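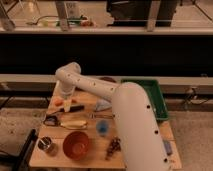
Issue 122 | Jul 8, 2021

Changes to the lunch service at Tollton and Ultley

The Residents' Services Office wishes to inform all members of the lunch club of the arrangements that will apply until the end of the summer.

Lunch at Tollton Hall will be served in 2 sittings, the first at noon and the second at a quarter past one. Members are asked to keep to the sitting printed on their card. Those who wish to change should speak to Sevim Karakaya at the front desk, who holds the list for both halls. Changes cannot be made by telephone on the day itself.

At Ultley the kitchen will close for 3 weeks while the drains are relaid. Members who normally eat there may use their cards at Tollton, or may ask for a cold meal to be delivered. The delivery round is run by Volkan Şimşekoğlu and covers all addresses on the Sturley side of the river. Orders must reach the office by four in the afternoon on the day before.

The price of a main course is unchanged. Soup and bread will now be charged together. Members who bring their own bowls and cutlery remain welcome to do so, but the hall cannot store them overnight, and items left on the tables will be taken to the front desk.

The office has received several requests for more dishes without meat. A revised menu has been agreed with the cook, Şengül Gündoğdu, and includes lentil soup, stuffed peppers and a baked bean dish served with rice. Copies may be collected at either hall. Members with allergies should complete a new form even if they have done so before, as the old forms refer to dishes no longer served.

Enquiries: extension 2816.

We use cookies to remember your settings. Accept | Manage

Comments

Ertuğrul Dönmez: Will the Ultley bus still stop outside the hall during the works?

Tadeo Iturra: Pleased to see the stuffed peppers. Could the second sitting please have some left this time?

R.: My card has no sitting printed on it. Which one do I go to?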